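Fotini Mavromatis
2019-01-29

Okay, a few of you asked how the secondhand wardrobe year went, so I'm going to try to put it all in one place. Get a cup of something. I am not a brief person and my sister Aliki has already texted me "make it a blog" and I said no, I like it over here.

1/ Quick background for the new folks (hello!). Last winter I decided to buy no new clothes for a whole year. Used was fine, swaps were fine, gifts were fine as long as I didn't hint. Socks and underwear were exempt, and I will not be taking questions on that.

2/ I kept every receipt in a cookie tin. The year before, I spent 1,917 dollars on clothes, which made me sit down on the stairs for a minute when I added it up. This past year it was 209. I had honestly pictured the gap being a nice little dinner out, maybe.

3/ The first two months were the hardest, and I think that's because shopping was what I did when I was tired. I'd get home, put my feet up and scroll the Vivine sale page like it was the evening news. Taking the app off my phone did more for me than any amount of willpower.

4/ Then I got nosy about what I already owned. I emptied every drawer onto the bed and found a cardigan with the tag still on, two pairs of the exact same black pants (same size, same store, why), and the green dress I'd been telling everyone I lost in the move.

5/ Where I shopped, since that's the thing people ask most: the big thrift store on Deligiannis for coats and jeans, the church sale in October for sweaters, and the swap table at the Grivham library for nearly everything else. The swap table is the best thing in this town and I'm a little sorry to be telling you.

6/ T-shirts are the one thing I'd say to be picky about used. Hold them up to the light, look hard under the arms, and give the collar a gentle tug to see if it comes back. A plain gray one in good shape beats a fun one that's going to be pajamas by summer.
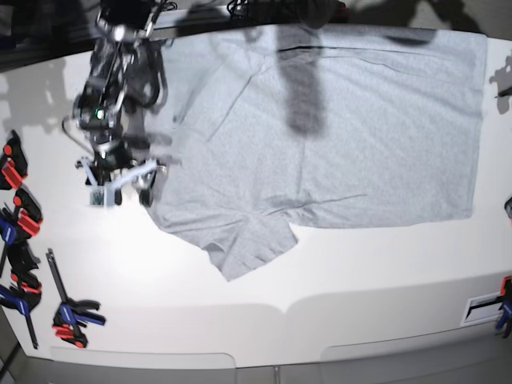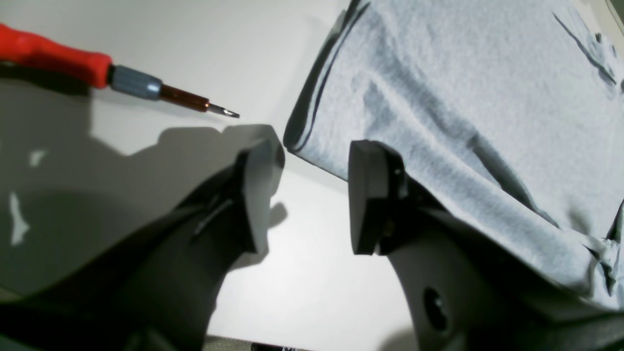

7/ Mending! I was so bad at this. Kathleen Conneely, who lives across the hall from me and used to hem choir robes, sat me down one evening and taught me to sew on a button so that it stays on. You wrap the thread around underneath a few times to make a little stem. Forty-four years old and I'd never known about the stem.

8/ She also got me onto darning, and I've done three sweaters now. They look like a child did them and I love them so much. The blue one has a mustard yellow patch on the elbow because that was the yarn I had, and a woman at the bus stop asked me where I bought it!!

9/ Things that did not go well: shoes. I tried. I walked around for most of the spring in a pair of secondhand loafers that had clearly belonged to someone with a very different foot, and I ended up at the doctor. I broke the rule and bought new ones, and they're in the 209, before anybody writes to me.

10/ Also weddings. My cousin's was in the summer and I panicked and nearly ordered something. Vasiliki lent me her navy dress, the one with the sleeves, and I had the nicest time in it. She has since borrowed my green one (the lost one!) and I don't believe I'm getting it back, which is fair.

11/ Washing matters more than I expected. Cold water, inside out, and I hang nearly everything now on a rack in the bathroom. The dryer was eating my clothes, I'm convinced of it. You could see it in the lint. My bathroom is a jungle of sleeves and guests just have to duck.

12/ Stelios asked if I'm going straight back to normal now that the year's up. I don't think so? I went into a regular store last week to see how it felt and got a headache from the music and left with a pair of socks. So I'm carrying on, except for shoes, and except for a raincoat, which I've been looking for used since spring and have given up on.

13/ If you're local, the next swap is coming up and I'll be there early with a bag of things, including one pair of those black pants. Size 12, long in the leg, barely worn. Somebody please take them home.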